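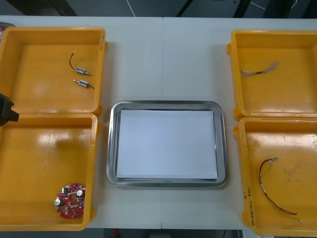
주크우드(Jukwood) 공개의 날 방문기
18/10/27

지난 8월에 신청해 두었던 주크우드 작업장 공개 행사에 다녀왔다. 소형 전자 부품을 분류하고 조립하는 곳으로, 평소에는 외부인을 받지 않는다. 참가비는 없었고 한 조에 6명씩 들어갔다. 나는 오후 조였다.

찾아가는 길
시외버스 종점에서 내려 85번 마을버스로 갈아탔다. 정류장에서 정문까지는 걸어서 7분 걸렸다. 주차장이 좁다는 안내문이 미리 왔는데 실제로도 자리가 거의 없었으니 차는 두고 가는 편이 낫다. 접수대에서 신분증을 보여 주고 방문증을 받았다. 가방은 사물함에 넣어야 했고 사물함은 100원짜리 동전을 넣는 방식이다. 나올 때 동전은 돌려받는다.

첫 번째 방: 자재 창고
메크베르그(Mekberg)에서 만든 선반이 벽을 따라 늘어서 있었다. 칸마다 품목표가 붙어 있고, 입고된 날짜 순서대로 앞에서부터 꺼내 쓴다고 했다. 설명은 짧았다. 방이 서늘해서 겉옷을 사물함에 넣고 온 것을 조금 후회했다. 여기서는 물건에 손을 댈 수 없었다.

두 번째 방: 분류 작업대
이날 제일 오래 머문 곳이다. 흰색 상판 두 개를 나란히 붙여 작업면을 만들었고, 좌우에 노란 플라스틱 통이 두 개씩 있었다. 가운데에는 네모난 스테인리스 쟁반이 놓였다. 통은 뚜껑 없이 열린 채로 쓰고, 모서리 테두리에 검은 펜으로 짧게 글씨를 적어 둔 것도 있었다. 인쇄한 표를 쓰는 창고와는 방식이 달랐다.
왼쪽 위 통에는 은색 몸체에 짧은 핀이 나온 작은 원통형 부품이 두 개 들어 있었다. 검은 전선이 달려 있어서 통 안에서도 서로 다른 방향으로 누워 있었다. 그 아래 통에는 빨간 둥근 회로 기판이 한쪽 구석에 있었다. 통 크기에 비해 내용물이 적어서 처음에는 공간이 아깝다고 생각했는데, 물어보니 전선끼리 엉키지 않게 하려고 한 통에 많이 담지 않는다는 답이 돌아왔다. 쟁반에는 흰 깔개 같은 것이 한 장 깔려 있었다. 안내 직원은 작은 부품을 찾을 때 바탕이 밝은 쪽이 눈이 덜 피곤하다고 했다. 천장 조명이 꽤 강해서 통 바닥과 쟁반 테두리가 번들거렸고, 서 있는 위치를 조금만 바꿔도 보이는 정도가 달랐다.
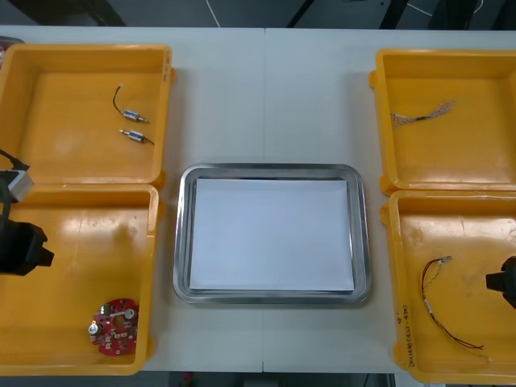
세 번째 방: 부품 설명
자리를 옮겨 솔레노이드 설명을 들었다. 코일에 전류를 흘리면 가운데 철심이 움직이는 부품이고, 잠금장치나 밸브에 많이 쓰인다. 같은 조에 혼다(Honda) 오토바이를 직접 정비한다는 분이 있어서 시동 계통의 부품과 무엇이 다른지 한참 물었다. 원리는 비슷하고 크기와 견디는 전류가 다르다는 설명이었다. 코일 저항을 재는 시범도 있었지만 뒷줄에서는 계기 숫자가 잘 보이지 않았다.
통도 자세히 보았다. 작업대에서 쓰는 통은 새것이 아니어서 바닥에 가는 흠집이 많다. 금이 가지 않는 한 계속 쓴다고 한다.

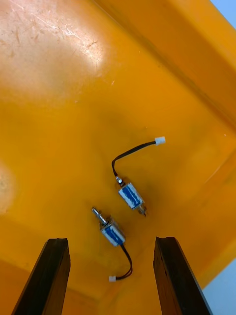 노란 통 바닥에 놓인 소형 솔레노이드. 코일 겉면에 파란 라벨이 있다.

관람을 마치고
출구 옆에서 플라레오(Flareo) 손전등 조립 키트를 팔았다. 하나 사서 집에서 만들어 보았는데 설명서 글씨가 작은 것 말고는 문제가 없었다. 휴게실에는 자판기만 있으니 식사는 미리 하고 가는 것이 좋다. 사진은 두 번째와 세 번째 방에서만 허용된다. 다음 공개 일정은 아직 나오지 않았고, 신청은 이번처럼 전화로 받는다고 한다.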